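Oct 22, 2026
Notebook, cap torque and opening trials, Hilside bench
Entry by M. Sqalli, read over by Lahcen El-Sayed

Carried on with the push-and-turn closures from the Plavlow batch. The 28 mm caps were fitted dry, left overnight at room conditions and measured this morning on the Başaran torque meter. Meter zeroed before the run and again after the break. Drift within the last digit, ignored.

Batch size as delivered is 4000. Of these 3892 passed the goods-in check for liner seating and the rest were set aside in the grey crate. Lahcen wants the rejects kept until Hitedport have replied about the liner. Do not bin them.

Sample drawn for torque: 70, taken from the top, middle and bottom layers of the cartons. Application torque was held constant throughout. Removal torque with the cap pushed down is steady from layer to layer. Without the push the outer shell ratchets over the inner as it should, except on one bottle from the bottom layer, where the lugs caught and the cap came off on the second attempt. Bottle and cap bagged together and labelled 928.

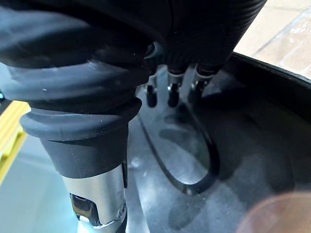 Hilside bench, morning.

Looked at 928 under the magnifier. There is flash on two of the inner lugs, enough to bridge the gap when the shell is turned at a slight angle. Same flash on neighbouring caps from that carton but thinner, and those ratchet freely. My guess is wear in one cavity of the mould. The cavity number is on the inside of the shell and is hard to read once the liner is in, so pull the liner first.

The July batch had no flash that I can find in the retained samples. Torque figures for July are in the previous notebook, at the back, after the label adhesion pages.

Reversible caps not started. The turned-over position needs a different chuck insert and ours is cracked. New one on order.
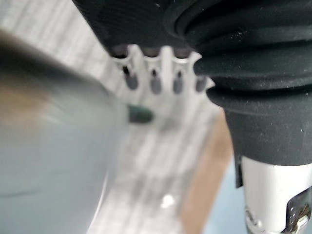

Does a cap that fails the ratchet test count against the whole carton?
Under our procedure the carton is held and a second sample is drawn from it; the other cartons stay released unless the second sample fails too.

To do: second sample from the bottom-layer carton, cavity numbers for all caps with flash, send Plavlow the magnifier photos with the bag label showing. Lahcen to chase Hitedport about the liner. Repeat the meter zero with the new insert before touching the reversible caps.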